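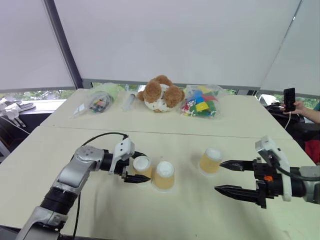

Progress update, gripper comparison (Graswood bench)
December
Posted by the bench lead

This site uses cookies. By continuing you agree to our cookie policy.

Hi all, and thanks again for the extension money! I said I'd keep these short, so I'll try.

We set out to compare two finger sets for the Damasceno arms, the long serrated ones and the textured wedges, and we're a bit past halfway. The total stands at 1,976 logged grasps across both sets. I'd hoped to be further along, but the Clikberg controller kept dropping its connection in the mornings and we lost most of a week to that (new firmware went on, fingers crossed).

The wedges are the ones I've changed my mind about. I had them down as too chunky for anything light, and I wanted to pull them from the plan back in the spring. What sold me is the diamond texture on the inner face, which is a good match for a cup with a ribbed sleeve, and standing the cups upside down gives the fingers the wide lip end at table height to work around. Two cups with their sleeves nearly touching is still my least favorite layout, since there's so little room to get a fingertip in. I'm giving that one 500 grasps of its own.
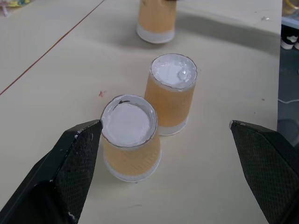
Wrist cameras are the other half of the budget, so a quick word on those. They've been worth every penny, mostly for checking whether we're lined up before closing. I can see the tip of the left finger right up by the nearest cup, and the worn edge on the right one too, so I'd like to order 5 spare pairs from Prurkcombe before we start the long runs.

Still to do: the soft toys, the bags, and a proper write-up of the controller mess. I'll need the second payment before the spares go in.

2 comments | 5 shares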